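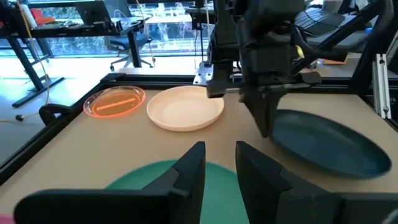
Search this site
Enter keywords
Search

About Kirkard Cooking School

Hi, I'm Idrisa Chege, and I run Kirkard, a little cooking school on the second floor of an old bank building in Sikanthorpe. If you've landed here from the class calendar and want to know who's going to be yelling at you about salting your pasta water, well, it's me!

I didn't go to culinary school. I worked in insurance for years (I was fine at it) and cooked every night when I got home, mostly out of my aunt's old notebooks. Then friends started asking if they could come over and watch, and then their coworkers wanted to come too, and my apartment kitchen is the kind where you can't open the oven and the fridge at the same time. So I took 3,000 dollars out of savings, signed a lease I was scared of, and painted the walls myself one very cold March.

What I teach is weeknight food. Soups, flatbreads, beans, roast chicken, a decent pie crust, greens that don't taste like punishment. I love a fancy dinner as much as anyone, but most of us are standing in the kitchen at six o'clock with half an onion and a hungry kid, and that's the cooking I want to help with. You'll go home knowing how to make a dish without the recipe in front of you, or at least with the recipe a little farther away — I still keep mine on the counter for cakes.

Classes are small and everybody cooks. You chop, you stir, you burn the garlic once and start over (I keep a lot of garlic). Then we all sit down and eat together, and this is the part people write to me about afterward.
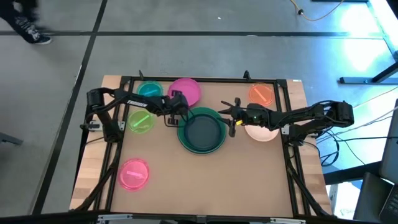

The eating goes on for a while, so please don't book a movie for right after class! I've had groups stay so late talking that I started the dishes around them. One bunch from the Tuesday soup class still meets up every month at somebody's house, and they've gotten pretty competitive about dumplings.

Beginners are very welcome. If you've never held a chef's knife, start with First Knife, which is 2 hours long and mostly onions and carrots. Kids can come to the family sessions as long as a grown-up cooks with them. If you have allergies, tell me when you sign up and I'll plan the menu with that in mind, but it's one shared kitchen and I can't promise it's free of nuts or flour.

I buy most of our vegetables from Plikholm, a farm just outside town, and the spices come from Kazmi, the grocery downstairs. They put up with me running in with an apron on in the middle of class because I forgot the cumin. If you like something you tasted, you can usually get it from them on your way out, though they close before the evening classes finish.

We also have a lending shelf with 300 cookbooks on it, and it's open to anyone who has taken a class. Bring them back whenever. Stains are okay, and notes in the margins are even better — I've learned a lot from other people's pencil marks.

Private groups, birthdays and gift cards are all on the bookings page. For anything else, send me an email and I'll write back once I've washed my hands.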